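Chapter 4
Electricity in the Home

4.1 Before we begin

In the earlier chapters we studied charge and current mostly in the laboratory. Now we go inside an ordinary house and follow the current from the street to the kettle. The reader will need the formula for power from Chapter 3, and a little patience with units.

When the town of Garham received its first supply, most houses had one lamp in each room and nothing else. The wiring was thin, and it was enough. In the village of Brikau the lines came much later, and by that time families already wanted a refrigerator and an iron. The two places therefore wired their houses in different ways, although the voltage was the same. We will return to both of them in section 4.5, where we compare the cost of the copper.

4.2 Power and energy are different quantities

Many students mix these two words, and in everyday speech it does little harm. In this chapter it does. Power tells us how quickly energy is used. Energy is power multiplied by time, and it is the quantity printed on the electricity bill.

Let us take a household on Whitelaw Street. Its meter shows a use of 1,798 kilowatt hours from January to the end of October. A heater rated at 3,000 watts, if it works for 20 hours, uses 60 kilowatt hours. The student should check this result before reading further, and should also find what share of the household's total it represents.

4.3 Loads in parallel

Appliances in a house are connected in parallel. Each one receives the full supply voltage, and the currents add together in the wire that feeds them. If a lamp and a toaster share one circuit, the colour and brightness of the lamp should hardly change when the toaster is switched on. A visible change suggests that the resistance of the wiring is not small, and problem 6 asks you to estimate it.

The sum of the currents is limited by a fuse or a breaker, whose behaviour is treated in the next section.
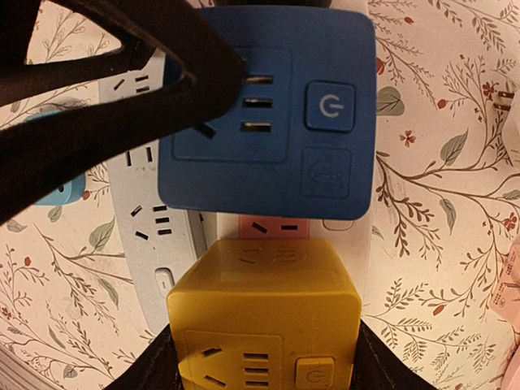
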